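Skanimar invites applications from adults who would like to take part in a study of everyday serving and clearing at home. The study concerns small domestic jobs done at a low table: setting out fruit and drinks for guests, moving them when space is needed, and putting everything away afterwards. Participants will work in our furnished sitting room, which has a glass coffee table.

Fruit and soft drinks feature in most sessions.

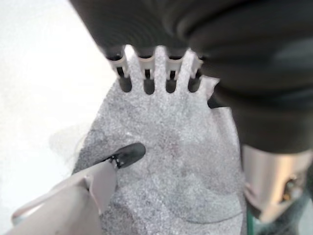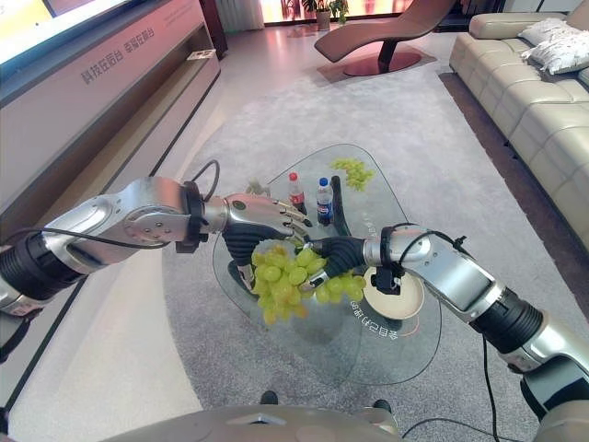

On the question of how long the work feels, Ķēniņš wrote after an earlier round that the hour passed quickly but that the repeated lifting of fruit called for more patience than expected, and that anyone applying should be content to do the same small thing many times over. Applicants are asked to bear this in mind. Grapes in particular must be handled gently, and a task may be repeated until the study team is satisfied that the written instructions have been followed.

## What participants will do

Each participant attends 3 sessions of 60 minutes. Instructions are given on a printed card at the start of each task and may be read again at any time. Tasks include:

- placing bunches of fruit on the table, either directly on the surface or in a dish
- arranging bottles so that guests seated on either side can reach them
- making room on a table that is already laid
- dividing a large bunch of grapes into portions
- clearing the table and wiping the glass

After each session participants complete a short questionnaire on which items were awkward to hold, which arrangements seemed natural, and whether any instruction was unclear. There are no right answers. Participants are free to disagree with the wording of a card, and comments of this kind are welcome.

## Who may apply

Applicants must be aged 18 or over and able to read instructions in English. No experience of catering or hospitality work is required. We are keen to hear from both left-handed and right-handed people, and from those who do not regularly entertain at home.

The work involves standing, leaning over a low table and lifting full bottles. A seat is available, and tasks can be carried out sitting down on request. Applicants who need other adjustments should mention them on the form so that arrangements can be made before the first session.

Fresh fruit is handled throughout. Persons with an allergy to any fruit should state this when applying. Participants are not required to eat or drink anything used in the tasks, and food that has been handled is not offered for consumption.

## Payment and expenses

Participants receive a payment of 47 euros for each completed session. Local travel costs are refunded on presentation of a ticket or receipt. If a session is ended early by the study team, the full amount for that session is paid. Participants may withdraw at any point without giving a reason, and payment for sessions already completed will not be affected.

## Practical arrangements

Sessions take place in Room 752 of the Onico building. The room is on the same level as the lift and there is an accessible toilet on the corridor. Coats and bags may be left in the lockers by the entrance. Sleeves should be close-fitting or easily rolled up, and rings and bracelets must be removed before handling food. Hands are washed at the start of each session and again after clearing.

Written answers are stored under a participant number. Names and contact details are kept separately and are deleted when payment has been made. A consent form will be sent with the confirmation of a place and should be read before the first visit.

## How to apply

Application forms are available from the Onico reception desk or may be requested in writing from Skanimar, quoting the reference Molus. Completed forms must reach us by 11/04/2026. Please indicate whether mornings or afternoons are preferred, and list any dates on which you cannot attend.

All applicants will receive a reply. Those not offered a place in the present round may ask to be kept on the list for further sessions in August.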